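Search this site
Type a word and press Enter

When the Web Office Moves Down the Hall

30 Nov 2025

For a long time the website of Likow College was made by whoever had the password. The admissions office wrote its own pages, the library wrote its own, and the music department kept a calendar which stopped in a spring that most students there cannot remember. When the college finally counted what it had, before moving to a new system, the number was 1,834 pages. The people who did the counting had expected 500.

I spent several days in November with the web and communications office, which is now one office and not two. Before, the web people sat in the basement with the servers, and the communications people sat upstairs near the president. They sent each other forms. If a department wanted to change one sentence on its page, the sentence traveled through two inboxes and came back after a week, sometimes with a new mistake in it.

The merger was not planned as a big reform. A pipe broke in the basement and the web people were given desks upstairs until it was repaired. The repair took a whole semester. By then the two groups were already answering the same telephone, and it seemed strange to send anybody back. 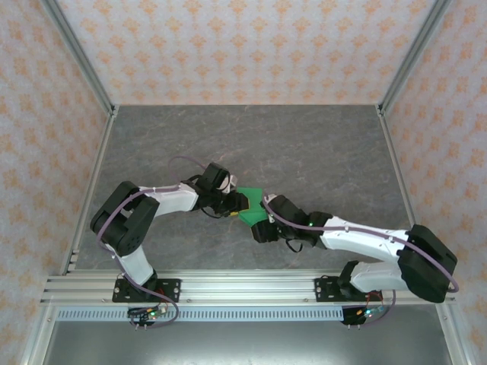 Not everyone was happy with the change, and one upstairs editor told me that she missed the forms, for the simple reason that a form made people think about what they wanted before they asked for it. Now they come to her desk and ask for "something fresh," and she must find out what it means. She has started to keep a paper notebook of such requests, with the real need written next to each one. Often the real need is a correct phone number.

The hardest part of the work was deciding which pages should go. The college hired a small agency, Saltiveo, to read the old pages and to sort them by age and by number of visits. Their first list suggested removing almost everything older than five years. The office refused this. Among the old pages was a guide to reading the handwriting in the local church records, made by a history class, and people from other countries still write to the college about it. It has few visitors, but they stay for a long time.

So the office made its own rule. Every page must have an owner, and the owner must be a job, not a person. If the owner does not answer after 15 working days, the page is hidden but not deleted. A hidden page can be brought back with one message. Nearly 20 pages have been brought back in this way, and most of them belonged to the same department, which I was asked not to name. 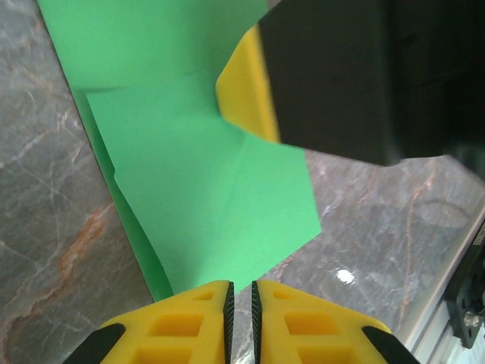
The new system is called Kasten, and the staff speak about it with patience. It is good with short news and bad with tables. The course catalog is all tables, so the catalog still lives in the old system, behind a link which looks like a part of the new site. Students do not notice, or they notice and do not care. The office cares very much, and there is a meeting about it every second week.

What did change is the writing. Earlier, a page about housing began with two paragraphs on the history of the residence halls. Now it begins with the date when the keys are given out. The history is still there, lower on the page, and somebody has corrected the name of the architect. New writers in the office spend their first week only reading emails from students, before they are allowed to publish anything. I read some of these emails too. They are polite, and almost all of them ask for a thing that was already on the site, in a place where no reasonable person would look.

The pipe in the basement was repaired last year. The room is now used for storing chairs and the banners for graduation, and one old server, switched off, which the office means to give away when it finds out whose inventory it is on.

Related stories
Rolance Library Puts Its Newsletter Back on Paper
Who Answers the College's Main Email Address?
A Style Guide in Four Pages
The Alumni Magazine Looks for a Smaller Size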